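Home | Team | Build Log | Safety | Calendar | Contact

Arnia Robotics Club: Bench Check Before Practice, Wednesday

Please do the points in order, and write your comment the same day.

1. Emergency stop pressed and released one time. OK.
Comment: The button is good, but its label is coming off. Meenakshi will print a new one.

2. Speed limit in the Pokik software set to 40 percent for practice. OK after correction.
Comment: I found it at 74. Whoever changes it for a test must put it back before leaving.

3. Cables of both arms free through the whole movement. OK.

4. Finger screws tight on both grippers. OK.
Comment: 2 screws on the left side were a little loose. I tightened them by hand tool, not with the driver.

5. Cloth flat, no tools left on it. OK.
Comment: Small folds are allowed. If a fold can catch a finger, pull the cloth again from the front.

6. Two students present, one of them at the stop button. OK.
Comment: This was the point we failed in December, so I ask everybody to be strict.

7. Box for the Chacko task in start position, blocks standing in the blue insert, grippers clear of the box. OK.
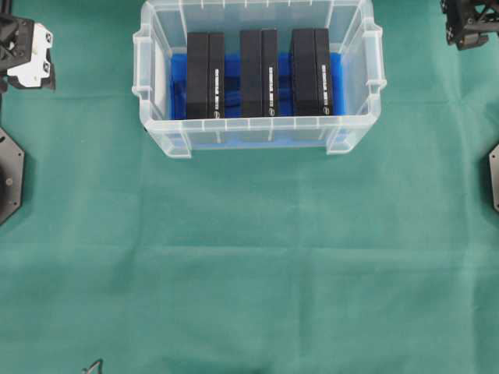 Checked by: Pavithra Nadar
Safety Student, Arnia Robotics Club

The three black blocks must stand upright before the program is started. If one is leaning, stop the arms first and then correct it by hand. Please turn the printed side up the same way for all, the camera program is sensitive about this.

Open point: floor tape behind the bench is worn. To be replaced before the next visit of parents.

Comments (3)

Krishnamoorthy Thomas
Point 2 was me, sorry. I was trying the fast return and forgot.

Lakshmi Chettiar
Can we add the battery cabinet as point 8? It was open again.

Pavithra Nadar
Yes Lakshmi, I will add it to the next sheet.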